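Pirnlow > Revista > Vida en casa > Orden

Inicio Reportajes Casa Taller Archivo Buscar

La camiseta, ese pequeño placer de doblar

Llevo todo el verano doblando camisetas y no me canso. Empezó en July, como llaman en la redacción a nuestro especial de julio, cuando vacié el armario entero sobre la cama y me encontré con 40 camisetas, la mitad olvidadas. ¡Cuarenta! Desde entonces doblo en cualquier superficie ancha que tenga a mano, y cada vez me gusta más.

Lo primero es la tela de debajo. Sobre una mesa desnuda el algodón resbala; con una tela gruesa encima se queda donde lo dejas, aunque la tela tenga sus propias arrugas. La mía es un retal que compré en Dobre, una tienda de tejidos maravillosa (entré a por hilo y salí con dos bolsas).

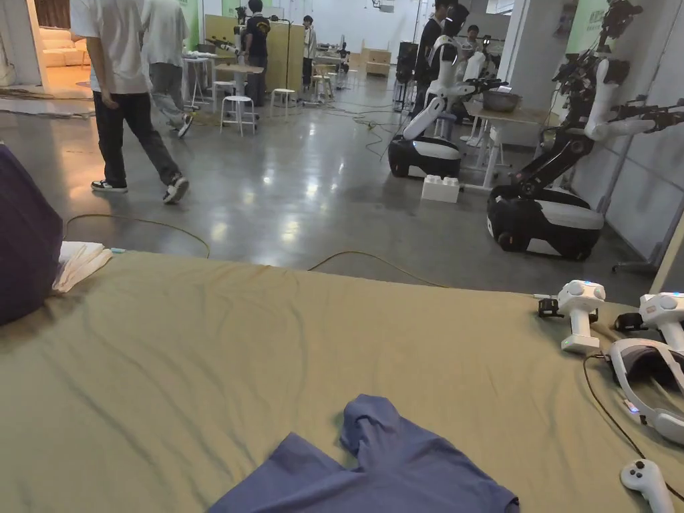

Luego están las mangas, que son lo más divertido. Se estira el cuerpo con la palma abierta, del cuello hacia abajo, y se saca cada manga hacia fuera antes de meterla. Si queda un pico de tela levantado, se aplasta y se sigue. Yo hago tercio, tercio y mitad, y guardo las prendas de pie, con el doblez hacia arriba.

Las de color gris azulado me parecen las más agradecidas: combinan con todo y alegran el cajón sin dar la nota. Los paños blancos los doblo aparte, en cuatro, y los dejo en una esquina hasta el final.

Para el cajón uso los separadores Stallel, que se recortan con tijera. Con ellos me caben todas y aún sobra sitio para los calcetines, ¡que ya merecen su propio reportaje!

20/08/2021

También en Vida en casa
Cojines: lavar, airear, ahuecar
Una tarde en los telares de Vumis
Cómo planchar lino sin prisas
Cajones hondos, cajones felices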